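The Case for Teaching the Household Budget as a Shared Record

By Vimala Poduval
April 21, 2018

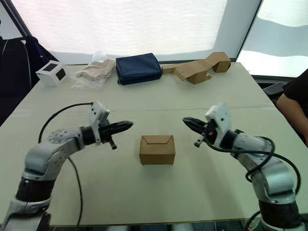

Most advice on household spending is addressed to one person. It assumes a single reader with a single paycheck, a single set of habits, and the authority to change them on a Monday morning or the first of the month. The worksheets that accompany such advice have one signature line, if they have any. Yet the majority of the households that come through the Kandasamy Household Finance Program include at least two adults who spend from the same money, and a good many include three or four. The advice they have been given before they reach us was written for someone else.

I have directed the program's budgeting course for long enough to have changed my mind on several points, and this essay concerns one of them. I used to believe that the grocery and household line of a family budget was best managed by whichever adult did most of the shopping. That person knew the prices. It seemed wasteful to involve anyone else. I now believe that this arrangement is the most common cause of failure in the budgets we review, and that courses such as ours should stop recommending it.

Consider how the arrangement works in practice. One adult keeps the figures, usually in a notebook or on a telephone. The other adult is told that there is a limit, and may even be told the amount. In the second week of the month the other adult stops on the way home for milk, batteries, a birthday card and a roast chicken. The purchase is reasonable. It is also missing from the notebook, and it will remain missing until the bank statement arrives, at which point it will be discovered along with eleven others like it. The conversation that follows is seldom about chicken.

The keeper of the notebook feels undermined. The other adult feels audited. Both are correct, given the system they were handed. A record that only one person keeps will be experienced by the other as surveillance, however kindly it is meant, and people who feel watched tend to report less. We see this in the course files. Small cash withdrawals rise in the months after a couple adopts a strict single-keeper budget, and the explanation offered is almost always convenience.

The alternative we have been teaching is the shared record. It is plain enough to describe in a paragraph. Every adult in the household writes down every purchase, in the same place, on the day it is made. The amount, the store and one or two words on what was bought are sufficient. No purchase requires permission below a figure that the household sets together, and our usual suggestion is $25. Once a week, for no longer than it takes to drink a cup of coffee, the adults read the list and add it up. They do not discuss whether any purchase was wise until the total has been written at the bottom.

The last rule is the one participants most often question and the one I would give up last. When the discussion begins before the addition, it attaches itself to the first item that irritates someone. A magazine, for instance, or a second bottle of shampoo. When the total comes first, the household is talking about a number that belongs to all of them.

In the current course year, 373 households completed the twelve-week sequence, and they were free to choose between the two methods after an introductory session. I will not claim that this was a controlled study. Households that chose the shared record may well have been on better terms to begin with. What I can say is that those households were considerably more likely to be keeping any record at all by the final week, and that the grocery line was where they most often reported a change. One family of five had budgeted $900 a month for groceries and household goods for three years without once checking the amount against their spending. Their first complete month came to $1,588. Neither parent had been careless. Each had known the cost of their own trips, and each had guessed low on the other's.

I find that last detail more instructive than any rule about coupons. The family did not have a spending problem of the kind that is usually described in magazines. They had a problem of information. Once the figure was on paper they settled on a new limit well above the old one and well below what they had been spending, and they have kept within it most months. The old limit had done them no good whatever. It had been a wish, copied forward from year to year.

There are objections, and they deserve a proper answer.

The first is that the shared record takes too much time. Participants with young children raise this in nearly every session, and I take it seriously. Writing down a purchase takes less than a minute, but it must be remembered at exactly the moment when the bags are being unpacked and someone is asking what is for dinner. Our suggestion is to place the record where the groceries land. A sheet taped inside the pantry door has outlasted every elaborate method we have tried. Receipts may be dropped in a bowl and entered before bed. A household that misses two days should enter what it can recall, draw a line, and go on. Attempting to reconstruct the missing days to the penny is a reliable way to end the whole effort.

The second objection is that adults are entitled to some privacy in their spending. I agree entirely, and the shared record should provide for it. Each adult ought to have a personal amount, equal or otherwise as the household decides, which is entered once at the start of the month as a single line and never itemized. Gifts come out of it. So do lunches, hobbies, and anything else that a person would prefer not to explain. Households that skip this step in the belief that they have no secrets from one another generally come back to it by the second month. The amount need not be large. It must, however, be real, and it must not be the first thing cut when the car needs tires.

The third objection comes from colleagues in the field. They point out that software now does this work automatically, sorting purchases by category with no effort from anyone. Several of our participants use such a product, and I have no quarrel with them. My reservation is that automatic sorting tells the household what the store was and very little about what was bought. A trip to a large general store may include lettuce, a lamp and school shoes, and it will appear as one amount under whichever heading the program prefers. More important, the act of writing is where most of the benefit lies. A person who has entered four small purchases by hand in one day notices that there were four. A person whose telephone has entered them does not look until the end of the month, by which time the money has gone and the memory of the errands with it.

A further difficulty is one that our own profession has been slow to admit. The shared record does not suit every home. Where one adult controls the money as a means of controlling the other, a complete list of purchases is a dangerous thing to recommend. Our counselors now speak with each adult separately before the method is introduced, and in a number of cases they have advised against it. Any course that adopts the practice should do the same. It would be irresponsible to present a budgeting tool as though all households began from trust.

Nor will a record, shared or otherwise, make up for an income that is too small. Some of the families in our course spend with great care and still fall short each month. They do not need to be told to make a list. They need lower rent, more hours or a different kind of help, and our obligation is to say so plainly and refer them to it. I mention this because writing on household thrift so often proceeds as if every shortage could be found hiding in the snack aisle.

With those limits stated, I would ask instructors, librarians, credit union staff and others who teach household budgeting to examine their own materials. Look at whom the worksheet addresses. If the word "you" can mean only one person, the worksheet is incomplete for most of the people who will take it home. Add a second column for initials. Invite both adults to the session, and hold it at an hour when both can come. If only one is able to attend, send that person home with two blank copies and no instructions to enforce.

Meal planning should be approached in the same way. In the usual version, the cook plans seven dinners, writes the list and does the shopping, and the rest of the household eats the result or does not. The waste that follows is then recorded as a failure of planning. We ask instead that each member of the household old enough to hold an opinion name one dinner for the week. The remaining nights are left to the cook, with one night kept open for leftovers. Participants tell us that the named dinners are eaten. They are not always the cheapest dinners, and I have stopped worrying about that. A pot of lentils thrown out on the fourth day costs more than a tray of baked ziti that is finished on the second.

Children may be included in the weekly reading of the list from about the age of nine, provided the adults can manage it calmly. They should hear the grocery total. They need not hear about debts or be asked to offer up their own small expenses for savings. Several parents have reported that a child who knew the weekly figure began asking the price of things in the store, which slowed the trip down considerably.

Our program will revise its printed workbook before the next course begins. The single signature line is coming out. The page headed "My Budget" will carry a blank space in place of the first word, and each household may fill it in as it sees fit.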